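Pronau Reuse Project — progress report for March
To: Viorica Coman, Duggan Community Fund
From: Koen Verhoeven, Brornesska workshop

Hi Viorica,

A really good month, and I'm glad to be putting it on paper! The second round of funding went into shelving, labels and the sorting tables, and all of it is now in use. We received more than 200 donated household items from the Sodora drop-off, mostly small things: cases, boxes, desk organizers, kitchen odds and ends. Of those, 40 have been cleaned, labelled and put out on the giveaway shelves, and 19 are waiting on a part or a second opinion.

The Tuesday evening sessions have settled into a nice rhythm. People come in at 6:30, take a tub off the rack and work through it one item at a time. We colour-code the tags now (green to go out, yellow to fix, grey for recycling) and it has cut down the double handling a lot. The grey tub is still fuller than I'd like, but we're learning which plastics the depot will take.

Boxes and cases are our favourite category at the moment. They're easy to wipe down, they store flat or stacked, and families ask for them constantly — pencils, sewing things, fishing tackle, you name it.
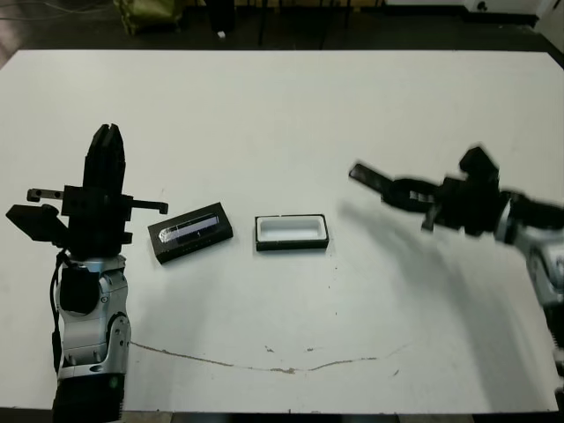 We've kept the white tabletops from the first grant. They've picked up their share of specks and scuffs, and there's a thin brown stain line that I'd love to get rid of, but a pale surface makes dark items so much easier to check over that I wouldn't trade it. I've put a small amount for a surface cleaner in next month's budget under supplies.

Still to do: 3 more shelf units to assemble, a proper sign for the side door, and a better spot for the yellow tub, which is in everybody's way. Spending is on track and the receipts will follow by email. Come by any Tuesday, we'd be thrilled to show you the shelves.

Koen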